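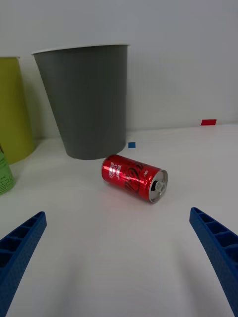
그림 4-1 작업대 위의 빨간 음료 캔과 파란 그리퍼 손가락 한 쌍. 손목 카메라 시점.

제4장 잡는다는 일

4.0 들어가며: 프릴리아 공개일에 다녀와서

지난 장 끝에서 좌표 변환 연습문제를 풀다가 책을 덮고 싶어진 분들이 꽤 있을 것 같다. 나도 그 부분을 쓰면서 몇 번이나 덮고 싶었으니까(저자가 이런 말을 해도 되나 싶지만). 그래서 이번 장은 수식 없이 시작하려고 한다. 내가 8월에 다녀온 연구소 공개일 이야기다. 장소는 프릴리아(Prilia)라는 작은 로봇 회사의 실험동이었고, 대학 연구실과 부품 업체 몇 곳이 함께 자리를 폈다. 이 책의 초고가 3장에서 멈춰 있던 때라, 머리나 식히자는 마음으로 버스를 탔다.

실험동은 생각보다 훨씬 조용했다. 나는 로봇 공장이라고 하면 아직도 용접 불꽃부터 떠올리는 세대라서, 입구에서 실내화로 갈아 신으라고 할 때 조금 당황했다. 안내지에는 시연이 13개 적혀 있었는데 욕심내지 않고 파지, 그러니까 물건을 잡는 시연만 골라서 보기로 했다. 결과적으로는 그중 하나 앞에서 오후를 거의 다 보냈다!

그 시연의 이름은 '에티아(Etia)'였다. 에티아는 프릴리아가 만든 파지 학습 프로그램의 이름인데, 하는 일은 말로 하면 참 싱겁다. 탁자 위의 물건을 집어서 정해진 자리에 옮긴다. 끝이다. 캔이나 종이컵처럼 어느 사무실에나 굴러다니는 것들을 쓴다. 내 옆에서 보던 고등학생 둘이 "저건 나도 하겠다"라고 속삭였고, 나는 속으로 '그렇지, 그게 바로 4장의 주제지' 하고 무릎을 쳤다. 우리가 너무 쉽게 하는 일이라 어디가 어려운지조차 잘 보이지 않는다.

그림 4-1을 다시 보자. 캔은 누워 있다. 그것도 카메라에 대해 비스듬하게 누워 있다. 서 있는 캔이라면 이야기가 간단하다. 원기둥의 축이 탁자에 수직이니 옆에서 다가가는 한 어느 방위에서 접근해도 집게가 만나는 모양은 거의 같다. 그런데 캔이 누우면 축의 방향이 생긴다. 두 손가락으로 몸통의 양옆을 누르려면 집게가 닫히는 방향을 축과 직각에 가깝게 맞춰야 하고, 그러려면 손목을 돌려야 한다. 얼마나 돌릴지를 알려면 축이 어디를 향하는지 먼저 알아야 한다. 3장에서 지겹도록 곱한 회전 행렬이 여기서 드디어 밥값을 한다.

게다가 캔은 구른다. 손가락 하나가 먼저 닿으면 캔은 반대쪽으로 도망가려고 한다. 담당 연구원에게 이 문제를 어떻게 푸느냐고 물었더니, 양쪽 손가락이 거의 동시에 닿도록 손의 중심을 맞추는 것이 첫째고, 그래도 어긋나면 손가락이 조금 휘어서 받아 주기를 기대한다고 했다. "기대한다"라는 표현이 마음에 들어서 수첩에 그대로 적어 왔다. 공학자가 쓰는 말치고는 꽤 솔직하지 않은가.

손가락 이야기를 조금 더 해야겠다. 그림의 파란 손가락을 보면 안쪽 면을 따라 네모난 홈이 사다리처럼 줄지어 있다. 이렇게 살을 파낸 구조가 손가락에서 어떤 역할을 할 수 있는지는 4.3절에서 따로 다룬다. 미리 한 가지만 말해 두면, 같은 재료라도 어디를 비우고 어디를 남기느냐에 따라 휘는 정도와 휘는 방향이 달라진다. 단단한 막대 두 개로 젓가락질을 하는 것과 우리 손가락으로 집는 것의 차이를 떠올리면 된다. 사람 손가락 끝에는 말랑한 살이 있고, 그 살이 물건 모양에 맞춰 눌리면서 접촉 면적이 넓어진다. 로봇 손가락을 설계하는 사람들은 그 살의 일을 재료로 흉내 내기도 하고 모양으로 흉내 내기도 한다.

부품 업체 쪽에서는 선게이트(Sungate)라는 곳이 손가락만 한 상자 가득 늘어놓고 있었다. 만져 봐도 된다기에 하나씩 눌러 보았는데, 이게 은근히 중독성이 있다. 손잡이 쪽은 꿈쩍도 안 하는데 끝만 낭창거리는 것, 한쪽으로는 잘 휘면서 옆으로는 버티는 것, 겉보기에는 똑같은데 눌러 보면 전혀 다른 것. 한 켤레를 사 올까 하다가(손가락도 켤레라고 세는지는 모르겠다) 참았다. 지금은 조금 후회한다.

다시 탁자로 돌아가자. 물건이 하나만 있으면 좋겠지만 세상은 그렇게 친절하지 않다. 캔 뒤에는 회색 종이컵이 서 있고, 그 왼쪽으로 연두에 가까운 노란 컵도 있다. 캔을 집으러 내려가는 손이 이런 이웃을 건드리면 안 된다. 손가락을 넓게 벌릴수록 캔을 놓칠 걱정은 줄지만 손이 차지하는 자리는 커진다. 반대로 좁게 벌리고 들어가면 이웃은 안전한데 위치를 조금만 잘못 알아도 손가락 끝으로 캔을 찍어 버린다. 벌림 폭 하나를 두고도 이렇게 양쪽에서 잡아당기는 힘이 있다. 4.2절의 '접근 여유'가 이 이야기다.

카메라의 위치도 생각해 볼 만하다. 손목 쪽에 달린 카메라는 손과 함께 움직인다. 물건에 다가갈수록 물건이 크게 보이고, 손가락과 물건의 관계를 한눈에 볼 수 있다. 대신 작업대 전체를 한꺼번에 보기는 어렵다. 그림 왼쪽 끝의 초록빛 물건을 보면 이 점이 실감 난다. 일부만 보여서 컵인지 다른 용기인지 나로서는 자신 있게 말하지 못하겠다. 사람이라면 고개를 살짝 돌려 확인하고 말 일이다. 로봇에게는 고개를 돌리는 것, 즉 팔을 움직여 시점을 바꾸는 것도 계획해야 할 동작이다.

공개일에서 가장 많이 배운 것은 뜻밖에도 쉬는 시간이었다. 시연대 옆에 갸피(Gyamfi) 작업실이라는 팻말이 붙은 방이 있었는데, 에티아가 쓰는 시도 기록을 모아 두는 곳이라고 했다. 벽의 화면에 그때까지 쌓인 캔 집기 기록의 수가 떠 있었다. 1,216번. 그중 실패로 분류된 기록을 골라 볼 수 있게 해 주었는데, 나는 커피가 다 식도록 그 앞에 서 있었다. 살짝 들렸다가 미끄러져 떨어지는 캔, 손가락 끝에 밀려 빙글 도는 캔, 잘 잡혀 놓고 옮기는 길에 컵을 치는 캔. 성공은 다 비슷비슷해서 다섯 개쯤 보면 지루하다. 실패는 볼수록 질문이 생긴다. 마찰이 모자랐나, 중심을 잘못 잡았나, 너무 빨리 들었나?

그날 적은 메모가 이 장의 뼈대가 되었다. 4.1절에서는 접촉과 마찰을 다룬다. 손가락이 물건을 누르는 힘과 물건이 미끄러지려는 힘 사이의 관계를 마찰원뿔이라는 그림 하나로 정리할 것이다. 4.2절에서는 접근 방향과 벌림 폭을 정하는 법을, 4.3절에서는 휘는 손가락을 다룬다. 4.4절은 실패를 분류하는 방법인데, 솔직히 이 절을 쓰는 것이 제일 즐거웠다. 수식이 부담스러운 독자라면 4.4절을 먼저 읽고 4.1절로 돌아와도 괜찮다.

준비 활동

본문으로 들어가기 전에 빈 캔 하나와 종이컵 두 개를 구해 오자. 캔을 책상에 눕히고 컵 하나를 그 뒤에 세운다. 엄지와 검지만 써서 캔을 집어 들어 본다. 손목은 얼마나 돌렸는가? 어느 손가락이 먼저 닿았는가? 캔의 방향을 조금씩 바꿔 가며 되풀이하고, 손목 각도가 가장 불편했던 배치를 공책에 그려 둔다.

다음에는 한쪽 눈을 감고 해 본다. 거리를 가늠하기가 어려워지면 손이 저절로 느려질 것이다. 그때 손가락을 평소보다 더 벌리게 되는지도 살펴보자. 마지막으로 캔에 물을 반쯤 담고 입구를 테이프로 막은 뒤 같은 일을 해 본다(책상이 젖어도 나는 책임지지 않는다). 안에서 물이 움직이면 무게중심도 따라 움직인다. 이 활동에서 그린 그림은 연습문제 19번에서 다시 쓰니 버리지 말 것.

4.1 접촉과 마찰

손가락 끝이 캔의 옆면에 닿은 순간을 생각하자. 접촉점에서 손가락이 캔에 주는 힘은 두 성분으로 나눌 수 있다. 하나는 면에 수직으로 누르는 성분이고, 다른 하나는 면을 따라 나란한 성분이다.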